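# Two days, one bag of clubs and a very long ferry queue

I'd been promising myself a trip to Rekever for years, mostly on the strength of a tea towel. My aunt had one hanging on her oven door with the course map printed on it, all 11 holes, and I used to stand there drying saucepans and working out how I'd play the seventh. (Driver, obviously. I was twelve.)

Yes, 11 holes. The dunes ran out. You play the lot, then go back around for the first seven again from a different set of tees, and the members at Rekever will tell you with a straight face that this is the proper way to do it. After two rounds I'm inclined to agree with them.

Getting there takes some doing. You drive to Modlow, you leave the car in the paddock beside the jetty, and you wait for the ferry with everyone else who read the timetable wrong. I got there at ten past seven on a Friday and still missed the first boat, so I ate an egg roll on a bollard and watched a man try to fit a pull buggy into a canoe. The second boat took almost an hour. Bring a jumper, even in February.

The clubhouse is a fibro cottage with a verandah, and you pay at a window that used to be the kitchen. They'll lend you a trolley if you ask nicely, though I'd carry. The path up to the first tee is soft sand and I saw more than one grown adult dragging wheels through it backwards, swearing.

## Out into the wind

The opener is a gentle thing, a short par four with a fairway as wide as a footy oval, and it fooled me completely. I made par, felt marvellous and walked over the rise to the second, where the wind comes straight off the water and hits you in the teeth. It's a par three and I took a three-wood. I came up short. The group behind me all hit driver, and one of them was short too!

What I loved is how little has been done to the place. The bunkers look like something a sheep started, the greens are slow and a bit hairy, and there isn't a yardage marker anywhere. You stand there, you have a look, you guess. I've spent so long squinting at a rangefinder that I'd forgotten how much fun guessing is, and by the fourth I'd put the thing in the bottom of the bag with the old bananas.

Then there's the seventh, my tea towel hole. It doglegs left around a big grassy dune called the Bae, and for thirty years I'd been planning to fly it. I didn't. I hit a perfectly nice drive straight into the side of it, found the ball, hit it into the Bae again, and finally chipped out sideways like a sensible person. Next day I laid up with a five-iron and made four. The tea towel never showed the height of the dune, and I think that's a serious failing in a tea towel.

The back stretch along the beach is the prettiest walk I've had on a golf course, and I'd happily do it with no clubs at all. The ninth green sits so close to the tideline that I had to wait for a pair of oystercatchers to finish with it. The last is a blind uphill slog to a green beside the verandah, where people drinking tea will watch you putt. I three-putted both days, with applause.

## Where to sleep it off

I stayed at the Wavelik, back on the Modlow side, a two-storey pub with creaky floors and a hot shower that makes up for them. My room had a view of the jetty and a heater with a single setting. Breakfast is early for the boat crowd, dinner is fish or the other fish, and the chips are superb. If you're a light sleeper, ask for the back of the building – the front gets the delivery trucks.

You can stay on the Rekever side if you're happy to camp, and plenty do. I'm past it.
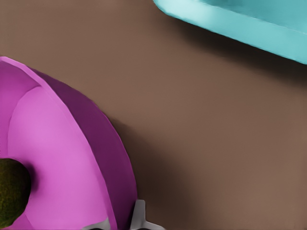 **TRAVEL & PLAY**

Ferries leave from the Modlow jetty morning and afternoon, and clubs go on for free as long as you can carry them yourself. Check the return times before you tee off. I had to jog the last 200 metres with a bag on my back and sand in both shoes, and I wouldn't wish it on anyone.

Visitors are welcome every day except when the club has a competition on, so ring ahead. Soft spikes only. There's no shop, so pack more balls than you think you'll need (I lost nine, five of them to the Bae). Food at the clubhouse is toasties, fruitcake and tea from an urn, and it's cash at the window.

Early autumn is meant to have the kindest wind. I've booked for then, and my aunt's coming too.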